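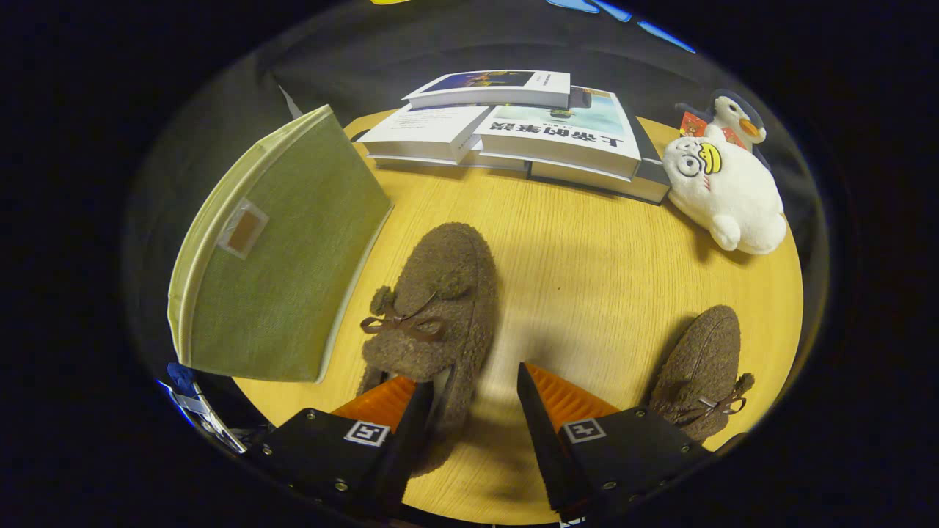
Fuzzy slippers: where do yours live in the off season?
Posted in Closets & Storage

saodah_t
Every year I do the same dumb thing. Slippers get kicked under the bed in spring, and in September I fish them out full of lint and dog hair with the toes mashed flat. This year I'm putting them away like a grownup. They're the brown nubby kind, sort of a boucle, with a skinny leather bow and little pom-poms on the ends. I also have one of those olive green fabric boxes with a woven look and cream trim, and I'd love to use it because it looks nice on the shelf. So — fabric box, plastic bin, shoe bag, what?

FinwoodFaraji
Plastic bin with a lid. Fabric lets dust in and you'll be right back to picking lint.

lienkh
Disagree with Faraji. Mine went in a sealed plastic tub two summers ago and came out smelling like a gym bag. Fabric box every time. Wash or wipe them first and let them dry all the way, I give mine a full weekend.

FinwoodFaraji
That's a drying problem though, the tub didn't do that. I've got wool socks in plastic from my Bainbridge apartment days and they smell like nothing.

lienkh
Socks don't have a footbed!!

val_eche
Whatever you put them in, please stuff the toes. Tissue paper or an old T-shirt, no newspaper, the ink came off on a cream pair of mine and I'm still mad. And lay them heel to toe so the bows aren't squashed against each other. Pom-poms get a permanent flat side if something sits on them all summer (ask me about my Nolorik hat).

saodah_t
Oh no, the hat. Okay, stuffing the toes. Has anybody washed this kind of fabric? I'm scared of the loops snagging.

val_eche
Hand wash only if the tag says it's okay! Otherwise a damp cloth and a tiny bit of dish soap, go light around the leather. I use a baby hairbrush after, but gently, you can pull a loop out if you get carried away.

lua_tang
I'd skip the box altogether. I wear mine all year, our tile is freezing even in July. The pair before these cost me 20 bucks and I wore them till the heel went.

FinwoodFaraji
Slippers in July, you're a braver person than me.

lienkh
Saodah, does your box have a lid? Mine's an Ornell one without, so I just fold a pillowcase over the top. Keeps most of the dust off and they can still breathe.

saodah_t
Pillowcase I can do. I'm going with the green box, sorry Faraji. Wiped them down tonight and they're staying out on the table till Saturday, then T-shirt scraps in the toes.

FinwoodFaraji
Fine, but report back in September. I want a lint update.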